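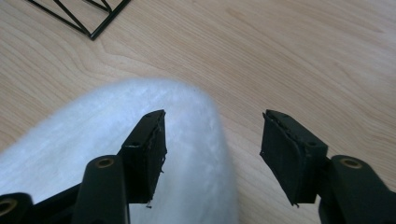
White plush and a black wire piece on the pale wood at Nedgate

Projects > Emora Household Library > Progress reports

Search this site Enter keywords Go

Emora Household Library: progress report to the Lai Fund

Prepared by Latifa Nasr, project lead
17 January 2024

Dear Araba,

Thank you for the nudge about the new report layout. I've followed your headings where they fit us and run two of them together where they didn't, so please shout if your office needs them split.

The short version is that the library is open, it's being used, and the second half of the grant is doing what we said it would do. I'm really pleased to be writing this one!

Where we are

The library lends out the small things that make a room feel lived in. People who come to us through the Drultthorpe housing team usually have a bed, a stove and somewhere to sit by the time we meet them. What they don't have is everything else: a throw, a cushion, a lamp, something for the windowsill, a soft toy for a child's bed. They borrow a box of those things for as long as they like, and they swap pieces when they want a change or keep the ones they've grown attached to.

We moved into the Nedgate rooms in October. Since then we have set up boxes for 20 households, which is the number we gave you for the whole first year. The catalog now stands at 1547 items. That is a lot more than we planned to hold, and I'll come back to what it means for storage.

Sorting and display

Our old way of sorting was by room (bedroom, kitchen, hallway), and it never worked well. A basket can go anywhere. So can a blanket. Simone Vasconcelos suggested over the summer that we sort by how a thing feels and what it's made of, and we switched over when we moved. Soft pieces are together, wire and metal pieces are together, then glass and china, then wood. Fabric that isn't fluffy or padded has its own run of shelves near the door.

I was doubtful, I admit, and I've been won over completely. People come in not knowing what they want and they go straight to whatever their hands like. One woman spent her whole visit in the soft section and left with a box that was almost entirely plush, plus one lamp, and she told us when she came back for a swap that her son now does his reading on the floor in the middle of it all.

The wood surface you paid for is where all of this happens. Each piece gets laid out there before it goes into a box so that the borrower can see their choices side by side. We picked a pale, warm tone with a strong grain and a matte finish, and I'd make the same choice again. White and cream things still show up well against it, black wire shows up beautifully, and there's no shine bouncing back at you when you're checking for stains. Washington Rangel sanded and sealed it himself and wouldn't let us put anything on it until he was satisfied, which took longer than we had allowed but was worth the wait.

Soft items

Soft furnishings and plush are our most borrowed category by a long way. They are also the most work. Everything is washed or steamed when it arrives and again every time it comes back, then brushed out and left on the drying racks in the back room. White plush is the hardest. It shows everything, it mats if you hurry the drying, and it is also what people ask for first, so we keep taking it in and keep getting better at it.

What we've settled on:

Cool wash in a mesh bag, with half the detergent we used to use.
No tumble drying for anything with long fibers.
A soft brush once it is dry, working in one direction, then a second go against the pile.
Labels go on the box and the catalog card. We stopped pinning them to the item after a pin was left in a cushion. (It was found during our own check before the cushion went out, but it was enough to change the rule.)

Lucimara Rangel has written this up as a one-page sheet, and the Drultthorpe team have asked for copies to hand out with their own bedding. We're happy to share it with your other grantees too.

Wire and metal pieces

This section was the surprise. We were given a batch of black wire pieces in geometric shapes last year and I thought they would sit on the shelf. They've gone out steadily. People hang things from them, stand plants in them or simply put them on a table because they like the look, and they weigh next to nothing, so they travel well in a box with soft things packed around them.

Two problems to report. Thin rods bend if they're stacked, so wire pieces now have shelves to themselves and go one deep. Joints can also be rough, and we run a cloth over each one before lending. If the cloth snags, the piece goes to Washington for filing. Anything he can't make smooth doesn't go out.

Money

The second installment was $3000 and most of it has been spent on the lines we agreed: the wood and its finishing, the shelving, the drying racks and the washing machine repair. The shelving came in under budget because we bought it used from an office that was closing. With your permission, given by email in the fall, we moved the difference to washing supplies. Receipts are in the folder Simone sent across, and she has marked the one that covers both shelving and brackets because it looks odd on its own.

We haven't touched the amount set aside for transport. Borrowers have mostly collected their own boxes or had them dropped off by the housing team. I'd like to hold that money until spring and see whether the pattern changes as we start working with families further out.

What hasn't gone so well

Storage is tight. The catalog grew faster than the shelves, and some of the china is still in the moving crates under the window. We can find it, but borrowers can't browse it, so it hardly goes out. We have stopped accepting china for now and we're being choosier about picture frames.

The catalog itself is behind on photos. Every item has a written entry, but plenty have no picture, and that matters for people who choose from home. Lucimara is working through them section by section, soft items first. She'd like all of them on the same pale wood so the colors match from one entry to the next, and I agree with her.

We also said we would run a monthly mending afternoon. We've held two. Both were lively and full of good company – there was a long and fairly heated discussion of blanket stitch – but the room is cold late in the day and attendance drops when it gets dark early. We plan to start again when the evenings are lighter.

Next steps

Before the next report we intend to finish the soft-item photos, get the china out of its crates, and put up the last run of shelves along the back wall. Washington has measured for them already. We'd also like to try a "first night" box, packed in advance, for people who move in at short notice and can't get to Nedgate to choose. It would hold one throw, one cushion, one plush item, a small lamp and a mug, all plain enough to suit most people and all swappable later. Simone has a draft list and is arguing for two mugs.

You asked if you could visit. Please do! Mornings are best, when boxes are being made up and the surface is in full use, and if you let us know ahead of time we'll make sure there's a borrower around who is happy to talk to you. Bring a sweater.

With thanks and warm wishes from everyone here,

Latifa

Contact us | © Emora Household Library, Drultthorpe | Back to top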